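Home Food House & Yard Travel Money Subscribe

We use cookies to improve your visit. By continuing to read, you agree to our cookie policy.

The Bottom of the Mustard

A kitchen writer moves house and has to meet her own refrigerator

Last updated Aug 18, 2020

There were 319 miles between my old kitchen in Zasville and the new one, and the refrigerator was not making the trip. It came with the apartment and would stay with the apartment. Its contents, the landlord's letter said, would not. The letter used the word "vacant" and then, a paragraph down, the word "deposit," and I felt the two had been seated near each other on purpose.

I write about food for a living, so you would think I had been keeping an orderly cold box all these years. I had been keeping mustard. I own a jar for every mood, and in July, when I finally sat on the floor with the door open and a trash bag beside me, I found that most of those moods had passed. There was a whole-grain, a hot, a sweet-hot, and one from a gift basket with a ribbon still on its neck like a prize heifer.

My plan was to eat my way out. Every moving guide recommends this, and they all picture somebody with half a chicken and a bag of spinach. I had capers. I had maraschino cherries, the end of a tube of anchovy paste, and a tub of miso I'd bought for one recipe and then respected from a distance. Dinner that first week was rice with something on it. The second week I ran out of rice.

The freezer was worse, since everything in there had been put away by a more hopeful woman. She labeled things "soup." She did not say which. I thawed two of them and one was applesauce.

Then came the cleaning. Take the drawers out first and wash them in the bathtub, and let the glass shelf come up to room temperature before you run hot water on it. Mine had a ring of Jarkar plum syrup that had set like varnish. I went at it with baking soda and warm water, then with a plastic scraper, then with language. The door gasket needs a toothbrush, preferably one you have already said goodbye to.

What got me was how big the thing was once I'd finished. I had spent years shifting the milk to reach the yogurt, convinced I needed a larger model, and I'd even gone down to the Vidal showroom and stood in front of one with double doors, feeling poor.

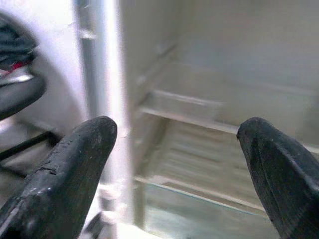

It turned me strict for a while. I told friends I would own 25 cold things in the new place and not one more, and I wrote the number on an index card. The card went up on the new refrigerator with a magnet from the Cusico pickle people, who throw one in when you order by the case. You may see the difficulty with ordering by the case.

Still, some of it has stuck. The condiments live in the door and when the door is full, it's full. Leftovers go at eye level, where I have to look at them. Soup now says what kind. And I kept 2 mustards, the whole-grain and the hot -- all right, and the one with the ribbon, but that one is in the cupboard until I open it.

The deposit came back in the mail, minus a charge for the oven. I had forgotten about the oven.

Sign up for our weekly newsletter and get recipes in your inbox.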